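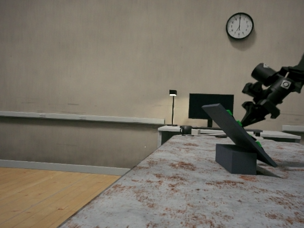
One reader objected to my last post on the grounds that I'm grading chores by how they look to a person. Folding a towel looks hard and wiping a counter looks easy, the comment went, so why would the machine agree? Fair enough, and the reader would like me to grade by contact instead: how many surfaces touch, how long they stay touching, and what happens when the contact slips.

I tried that over the past few weeks and I think it's a better scale, with one problem I'll get to.

Take free grasps first. An object sits on a table, nothing touches it except the table, and the gripper comes down and closes. For rigid objects with reasonable friction I now count this as done for household purposes. The remaining failures are mostly perception failures (glass, shiny flatware, black objects on black surfaces) and they're being worn down at a steady rate.

Next is placing with a constraint. Plates into a dish rack, a book back on a shelf between two other books. The tolerance is the whole story. With 15 mm of clearance you can run it open loop after the grasp and it will usually go. At 2 mm the pose of the object in the hand matters more than the pose of the arm, and most two-finger grippers have no direct measurement of that. People solve it by feel. Machines solve it by wiggling, which works better than it sounds but scratches the plates.

Then there is the group I care about most, things that are leaning on other things. Boards against a wall, baking sheets in a cabinet, a shelf panel propped on a block while you look for the hardware. A leaning board has two contacts holding it up and neither one is fastened. Push it along its own length and the bottom end slides. Lift the top end and the whole load moves to the bottom edge, where friction has to do all the work. Pull sideways on anything near the edge and the board wants to yaw around whichever contact is stickier. A person puts a free hand on it without thinking. A single arm with a parallel gripper doesn't have a free hand, so it has to plan a force that the lean will tolerate, and the margin is set by a friction coefficient it hasn't measured.

Simulators are a mixed help here. Contact between two flat rigid faces is one of the places where physics engines disagree with each other, and a policy can learn to depend on a quirk. I ran the same propped panel through two solvers with identical nominal friction. In one it held under a side load at the upper end. In the other it crept, a little each step, until the lower edge let go. Neither result is obviously wrong. My real panel, on a real bench, did both depending on whether I had swept the bench.

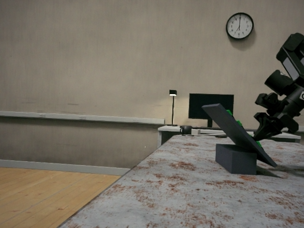

BESTBRIDGE, September

Numbers from the bench, as promised to the people who asked for them.

Setup: one arm, two-finger parallel gripper, wrist force sensing on, a flat panel propped on a block that is not clamped down. The task is to come in from the side and make contact at the panel's edge, near a small part sitting there, without shifting the panel. I ran 600 trials on the simulated version and 80 on the physical one. The physical count is low since each reset is done by me, with a pencil line on the bench to put the block back where it was.

I scored a trial as failed if the lower edge of the panel moved visibly off its line. The simulated runs were comfortable at every contact point. The physical runs were fine when the contact was low on the panel and poor when it was high. The lever arm explains that. What the lever arm doesn't explain is the gap between the two at the top, and I put most of it down to the block. In my simulation the block is heavy enough that it may as well be bolted. The one on my bench weighs around 600 grams and shuffles.

So here is the problem with the contact scale. It needs to know the mass and friction of things the robot isn't handling. A chore list written by contact would say "remove small part from edge of leaning panel" and leave out that the support can walk away. The visual scale, for all its faults, would make most people look at the block and be nervous about it.

Cadelska takes the conservative route in its shop-floor cells, to judge by the manual: anything leaning gets a fixture, and the arm isn't permitted to approach until the fixture reports closed. For a factory I have no complaint. Fixtures are cheap and the parts repeat. Plenness, which sells into apartments, can't ask you to clamp your cutting boards, and the current release simply refuses to pick from leaning stacks. The refusal message says "unstable arrangement." I count that as a feature. Brouwer attempts it, slowly, with a tap test first: touch the object lightly, watch whether it moves, then decide. The tap test adds time to every pick and I would still take it over either of the others in a kitchen.

Revised list, using both scales together:

Clearing rigid items from an open table: yes.
Loading a rack with generous slots: yes, with supervision.
Loading a rack with tight slots: sometimes, and check the plates.
Wiping a flat counter: yes. Wiping around objects: depends who moves the objects.
Picking from or near something that leans: not unattended.
Putting something down so that it leans and stays: no. I haven't seen a system I would leave alone with this one, on a bench or in a house.

Next on the bench is the same panel with a rubber strip under the block, then without the strip but with the gripper closing at half speed. I expect the strip to matter more. If anyone has measured creep for painted board on concrete, please send the data, including the dust conditions.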